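Search this site Enter keywords Go

Filing Loose Sheets: A Student Manipulation Project
Speaker notes, 27th August
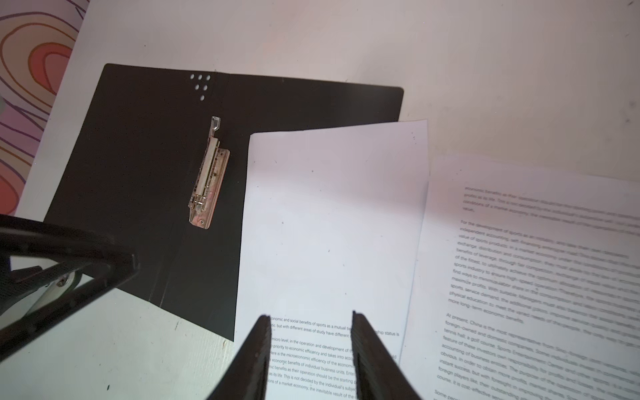
Slide 1. Say the scope first. Two semesters, one arm, one task: take a loose printed sheet off a tabletop and put it into a clip folder. The team called the project Makov. The planning code is Wuvitz, and both names appear on the plots, so say once which is which and move on.

Slide 2. Why paper. The department already had two student groups working on blocks and cups. A sheet of paper has almost no height above the table, it bends when pushed, and it slides over another sheet with very little force. A two-finger gripper has nothing to close on until some part of the sheet has been raised. Leave this slide up long enough for people to read the failure list.

Slide 3. Task definition. Start state: folder open, clip empty, sheets on or beside the folder. Goal state: one sheet under the clip, text upright, left edge within tolerance. The sheets are ordinary printed pages. We allow overlap between sheets and we allow a small rotation. We do not allow folded corners in the start state. Somebody will ask about stapled pages. Out of scope.

Slide 4. Sensing. Wrist view only. The first design had an overhead camera as well, and it was dropped in July after the second calibration drifted. With a wrist view the fingers cover part of the page during the approach, usually the part we want. The detector therefore works from the page outline and treats the text as a direction cue. Lines of print give the rotation to better accuracy than the edge does when the page lies on a white table. White on white was the largest source of error all year. The black folder helps wherever the sheet is lying on it.

Slide 5. Data. 3,000 labeled views, split by session so that no session appears on both sides. The first split was random and the scores were too good. Show both curves. Do not apologize for the first one, it is the most useful plot in the talk.

Slide 6. Grasp. Two strategies were compared.

Buckle: both fingertips touch down on the sheet, close slowly, and a ridge forms between them. Works on a single sheet. On a stack it sometimes lifts the page beneath as well.

Edge slide: push the sheet until one side hangs past the table, then pinch from the side. More reliable, slower, and it needs a clear path to the edge. If the clip folder is in the way the planner gives up.

The final system tries buckle first and falls back to edge slide after 2 failures. Mention that the threshold was picked by hand.

Slide 7. The clip. A person opens it with a thumb and holds the page with the other hand. With one arm the clip must stay open by itself, so a student presses the lever and the robot does the rest. State this plainly. The claim is placement under an open clip — the lever is future work. The team bought folders from Cocco and from Bellora, and the clips differ enough in lever travel that the results are reported separately.

Slide 8. Results. Read the table by row. Best row is single sheet on black, worst is overlapping sheets on the table. Of the 8 test layouts, 7 ran to completion. The remaining one was stopped because the page left the workspace.

Slide 9. What the students would change. Softer finger pads. Logging from the first week. A fixed lamp — glare moved during the afternoon and the outline detector followed it.

Slide 10. Questions. Backup slides are timing, the gripper drawing, and the label guide. If time is short skip timing.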